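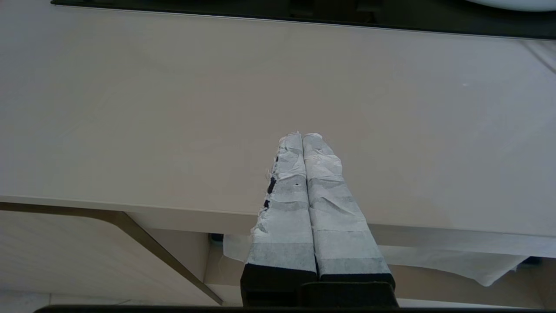
Who gets the easier day when a machine comes into the workshop? Mostly the person who was already good with the machine, and much less the person who was good with the hands.

I work since many years at Tarnard, in Pamville, where we prepare and pack small goods for shops. In April the company started to give a part of the table work to robot arms. We were 178 people before, and we are still 178 now. The managers like to repeat this number, and it is true. But I think it is the wrong number to look at.

What changed is the kind of tiredness. My colleague Kanako Kudo packed by hand for many years, and she could feel a bad fold without looking. Now she watches two arms and waits for them to stop. When one stops, she must find the reason quickly, clear it, and press the button again. In the evening her back is better, she tells me, but her head is heavy. She talks less at lunch than before.

I am not against the arms. Lifting and turning the same thing all day is no treasure that we must protect. My own wrist is thankful. But the training lasted 75 minutes, and it was about buttons and safety. It did not explain how to judge a problem, and this is now the main part of the job.

Our shift leader, Leilani Doucet, asked that the people at the tables can change the speed by themselves. The answer was that the speed is decided by the office. I find this a mistake. A person who must answer for the work of a machine should also have some power over it, and her pay should follow. At the moment we have the first part only, and the meeting about the rest was moved again to next month.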